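号称“能撑到下一代”的蒸笼套装开卖，评测者劝人先看清尺寸

Koivisto 厨具店本周把一套中式早点用具摆上了货架，主打卖点是“一次买齐，用到下一代”。套装取名 Plorkar，包括大小两只蒸笼、一块带提手的砧板，以及一组杯子和配套的杯架。店方在宣传页上写道，首批共备货244套，卖完之后是否补货“视需求而定”。这种说法听着耳熟，去年店里那批铸铁锅也是这么讲的，后来补了三次。

套装的设想并不复杂：早上蒸几只馒头，旁边切点小菜，倒两杯豆浆，一张桌面就能应付过去。问题在于，宣传页里几乎每一句话都比产品本身走得更远。页面称蒸笼“重新定义了家庭早餐”，又说杯架“解放了整个厨房”。一个杯架能解放多大的厨房，页面没有给出面积。

负责这条产品线的 Nelli Pesonen 在电话里语气轻松得多。她说，大蒸笼是给周末全家吃饭准备的，小的那只适合一个人，“两个都买，就不用再纠结”。记者问她为什么不能单买小的，她回答说目前只按套出售，以后“也许会考虑”。至于“用到下一代”有没有测试依据，她表示会向供应方 Elteck 询问。截至发稿，尚未收到进一步答复。

在博客上写厨具评测多年的 Aino Tuominen 没有那么客气。她认为，蒸笼是结构最简单的炊具之一，好坏主要看两点：笼底的条缝是否均匀，垫子能不能服帖地铺进去。“垫子翘起一边，蒸汽就从那一边跑，上面的东西受热不匀。宣传页里一个字都没提垫子。”她还建议买家回家先拿尺子量自家锅口，大蒸笼放不上去的话，再漂亮的外圈也只能当果盘。

她对砧板的评价稍好。提手留了开口，挂起来方便，厚边框也能让手有个抓处，不过她怀疑边框与板面相接的地方容易藏水，“用上一个冬天再说”。杯架她干脆不愿多谈，只说自己家里的杯子向来倒扣在毛巾上，多年来也没出过什么事。

价格是另一个让人犹豫的地方。套装没有拆开标价，买家无从知道砧板值多少、蒸笼又值多少。店方把它同“分别购买各件”的总价作了比较，得出能省下11%的结论，可是这些东西在店里并不分别出售，所谓总价从何算起，页面上找不到说明。记者就此追问，Pesonen 说那是“参考市场上的同类商品”，但没有说明是哪几件商品。

对比之下，竞争对手 Tolta 的做法显得朴素。该店也卖蒸笼，只标口径、层数和材质，没有任何关于下一代的承诺。Tuominen 说她手上那只就是从 Tolta 买的，用了很久，边上有点变色，照样蒸得熟。当然，她也承认 Tolta 的客服不好找，换一只盖子前后等了一个多月。

也有人并不在意这些。套装页面下方已有1604条留言，大多在问颜色，其次是问能不能进洗碗机。店方对前一类问题回复得很勤快，对后一类统一答复“建议手洗”。有位顾客留言说，她只想要一只放得下两三个馒头的小蒸笼，其余的都可以不要。这条留言下面有不少人附和，店方还没有回应。

几位读者来信问，刚开始学做面点的人要不要买。就已经公布的资料来看，很难给出肯定的说法。蒸笼本身看不出明显毛病，砧板也说得过去，但“整套”这个前提对小家庭未必合算，尤其是杯子，多数人家里并不缺。急着用的人不妨先去店里上手看看，重点看看笼垫铺平以后四周是否还翘，再试试砧板提手握着顺不顺。

Koivisto 表示，套装将在门店展示到11月底，顾客可以当场试摆。线上订单按付款先后发货，运费另计，拆封后的蒸笼不接受退换。店方说这是出于卫生考虑，Tuominen 则提醒买家，量锅口这件事最好在拆封之前完成。 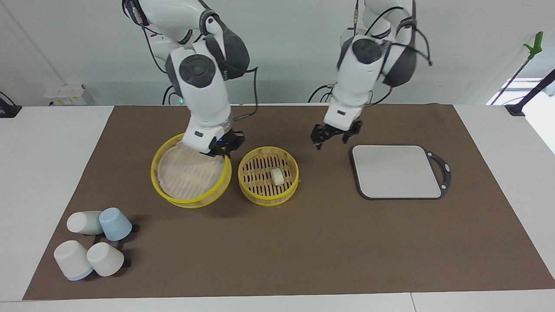

桌面上的大小蒸笼、灰色砧板与杯子，小蒸笼里放着一只白色馒头。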